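From: Uriel Cisneros
To: Haso Home Canning list
Date: 2025-05-12
Subject: Re: [haso] Small batches and the old recipe cards

Hello all,

First, thank you for the many kind notes about my mother's apricot butter. I've had more mail this past week than I usually get in a year, and I'm slowly working through it. If I haven't written you back yet, I will, I promise.

Keno wrote:

> I have a box of my aunt's cards and most of them start with
> "take a bushel." There are two of us in an apartment. Can I
> just divide everything by four and hope? Also, is there any
> reason to keep the big kettle? It takes up a whole shelf and
> I haven't lifted it down since August.

Keno, I smiled at "and hope," and you are in very good company. For jam you can nearly always go down in size, and I think it comes out better that way. A small batch reaches the set sooner and the fruit keeps more of its color. What you have to watch is the pan. Use a wide one, stir more often than you think you should, and start testing early – a quarter batch can be past done while you're still hunting for the cold saucer. 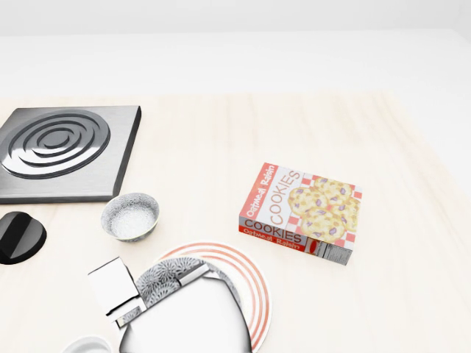 Haso Letter, No. 386

Pickles are a different matter. Please don't fiddle with the vinegar in an old recipe, whatever size you make. If your aunt's card doesn't say how strong her vinegar was, find a tested recipe close to hers and borrow only her spices. I did this with a mustard pickle from 16 different cards, all in the family and no two alike, and we ended up with something everybody would eat except my brother.

As for the kettle, I'd keep it one more summer. Unus has offered to start a lending shelf for the big equipment, so if you do decide to part with yours, write to the list before you give it away. We have more than 60 members now and I'm sure someone has a plum tree that got out of hand.

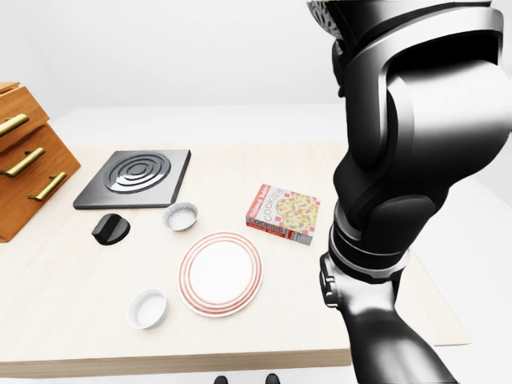
Wood cabinet with brass-colored bar handles.

A word on the cards themselves, while I'm at it. Copy them out before you cook from them. I ruined my grandmother's quince card with one splash of syrup, and the only line I can still read is "boil till right." Write down the jar size too, if you know it, and whose hand it's in. Some of my mother's are signed with just "Ok" in the corner, and it took me years to learn that meant she had made it 2 times and liked it both times.

I still have strawberry questions from several of you and will get to those next, probably at too great a length as usual.

Warmly,
Uriel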